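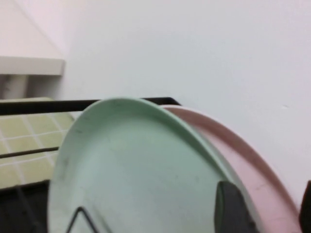 Wavum perception and planning software
Progress report to the Brardale Fund

Prepared by: Hazel Boateng
Reviewed by: Svatopluk Slanina
Report date: 23 Jul 2026

Summary

Work in this period went into the rack unloading task, mainly the code that decides which plate to take and where the fingers should go. The perception module now gives a separate mask and rim estimate for each plate when two of them overlap. The planner uses those estimates to propose a pinch at the rim. The recording and replay tools are finished and in daily use. Two items are behind plan: the contact check at the wrist, and the written interface description that Escobedo needs for their side of the integration. Both are covered further down.

We are within budget and are not asking for any change to the work plan. We are asking for one change to the order of deliverables, explained under Requests.

Background to this period

The last report ended with the planner working on single plates standing alone in the rack. That was a fair place to start, but it let us get away with some lazy assumptions. The main one was that anything plate-colored inside the rack volume was one plate. As soon as a second plate went in close behind the first, the rim fit would take some points from each and produce a circle that belonged to neither. The planner then asked for a grasp in the gap, or at a rim height that didn't exist.

We spent the first part of the period reproducing this on recorded data before changing any code. Svatopluk had argued for this at the planning meeting and it was the right call. Several of the failures we had put down to camera calibration were really the rim fit.

Perception

The rim fit was rewritten. It now works on the segmented edge of each plate separately and accepts that most of a rim may be hidden. For a rear plate there is sometimes only a crescent to go on, and the old fit treated a short arc as a reason to give up. The new one returns a circle with an uncertainty attached, and the planner decides whether that is good enough to act on.

Segmentation itself is the same network as before, retrained on the new recordings. The training set now holds 1143 labeled frames from the fixed camera and the wrist camera together. Labeling was done in-house with a tool Hazel wrote in the spring, which carries a mask forward through a recording so the person labeling only has to correct it. Labeling the wrist views is still slow. At close range the front plate can fill most of the image, and the tool's tracking drifts when the finger comes across it.

The black wire of the rack remains a nuisance. A divider wire crossing the lower part of a plate cuts the mask into pieces, and the pieces have to be put back together before the fit. We handle this with a merge step that looks at color and depth on both sides of the wire. It works well on plates with a plain matte surface. We have not tried it properly on anything with a printed pattern and we expect trouble there.

Table detection was a smaller fix. The cloth we use has a printed grid, and the plane fit was taking far too long as it tried to match texture along the lines. We now fit the plane on depth alone and use color only to reject points on objects. The grid no longer matters to it.
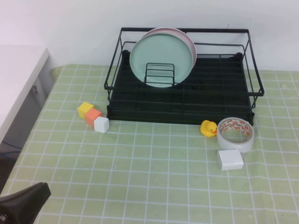 Planning and control

The grasp planner takes the plate list from perception and ranks candidate pinches along each visible rim. A candidate is dropped if either finger would pass through a wire, through another plate, or through the padded keep-out volume around the rack rails. What is left is scored on reach, clearance and how far the wrist has to turn.

The new part is how the planner treats two plates that stand close together. It now has three possible answers: take the front plate alone, take both as a stack, or move the camera for a better view before deciding. The stack option was Svatopluk's idea. In many racks the plates are so close that there is no room for a finger between them, and the old planner would report no valid grasp and stop. With the stack option the fingers go one on each side of the pair. The downstream steps have to be told that two objects are in hand, so the task state now carries a list of held objects where it used to carry a single name. That change touched more files than expected and cost us most of a week.

On control, the approach motion was split into a free-space part and a slow guarded part. The guarded part begins at a set distance from the rim estimate and widens if the uncertainty is high. There was an argument for running the whole approach slowly and being done with it, but the cycle time was too long to be useful for Escobedo's line.

The contact check is the late item. It is meant to compare finger position and motor current against what the planner predicted and stop the motion if they disagree. The comparison code is written. The thresholds are the problem. Plates in a rack can shift a little when touched, and a threshold tight enough to catch a finger pressing on a wire also trips on that small shift. We have been tuning it by replaying recordings, and that only goes so far, as a replay cannot react to a different command. The remaining tuning needs arm time, which is booked.

Surrounding objects

At Fludoson's request we also keep items on the table outside the rack during recording. They should never be picked up in this task. 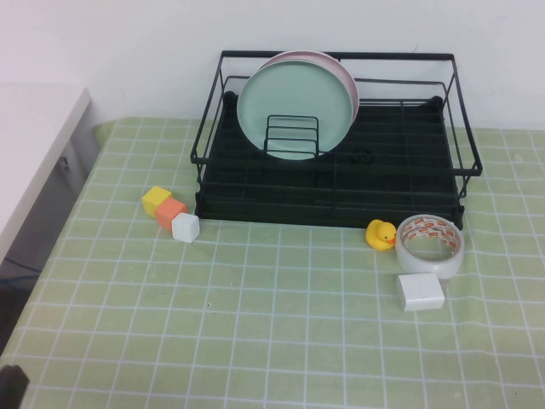

The planner treats anything outside the rack volume as an obstacle with a simple box around it. For small cubes and a foam-like block a box is fine. The roll of clear tape is harder. Depth readings on its clear band are patchy, and on some recordings the box came out much smaller than the roll. We now inflate any obstacle whose depth coverage is low. This wastes some space on that side of the rack, but the arm had no business going there anyway.

The rubber duck gave us one useful bug. The segmentation would sometimes join it to the tape beside it and report one long object, and the long object would then be labeled as lying partly inside the rack. The planner refused to start. The cause was an error in how we test a box against the rack volume, where we used the box corners in the camera frame and the rack corners in the table frame. It had been there since December. It is fixed, and a regression test has been added with the recording that showed it.

Recording and replay tools

All cameras and the arm state are now written to a single log with a shared clock. Before this, the wrist camera had its own file and its own timestamps, and lining them up afterwards took a script that only Svatopluk fully understood. The old logs have been converted. The archive stands at 902 recordings, each one searchable by task, object set and software version.

Replay runs the perception and planning code against a log and writes out what the software would have done at each step. A comparison view puts two software versions next to each other and marks the steps where they disagree. This has become the main way we review changes. A merge request that touches perception or planning must now come with a comparison run attached. People grumbled for a few days and then stopped.

One limitation should be stated plainly. Replay tells us what the planner would choose. It does not tell us whether the grasp would hold. We do not report replay agreement as a success rate and we would ask that the fund not quote it as one either.

Problems and delays

Contact check: eight working days behind plan, for the reasons given above. We expect to recover this in the next period if the booked arm time goes ahead.

Interface description for Escobedo: the text was half written when the held-object change came in, and much of it had to be thrown away. Hazel is rewriting it against the new task state. Escobedo have the message definitions already and have started coding from those, so they are not blocked, but they have asked fairly for something they can read.

Driver update: the wrist camera driver was updated by its supplier and changed the default exposure behavior. Brightness started to move as the gripper came close to the rack. We have pinned the older version for now. Fixing exposure in our own configuration is the proper answer and is on the list.

Next period

Finish threshold tuning for the contact check on the arm and enable it by default.
Deliver the interface description to Escobedo, with a worked message sequence for both the single plate and stack cases.
Extend the merge step to patterned plates and record a new object set for this.
Add the placing step, so that a plate taken from the rack can be set down at a target pose. The planner for this exists in draft. Placing a stack is harder than placing one plate and we will start with one plate.
Move the nightly replay job to the shared server at Fludoson, who have offered the space.

Requests

We would like to swap the order of the next two deliverables. The plan has the placing step first and the contact check second. The placing step moves the arm with something fragile in hand, and we would prefer not to run it until the contact check is on. The final dates and the total effort stay as they are.

We would also like the fund's agreement to share the converted recordings with Escobedo under the existing project terms. They contain no personal data. Svatopluk can supply a short sample of the logs and the format notes if the reviewers want to look at them before deciding.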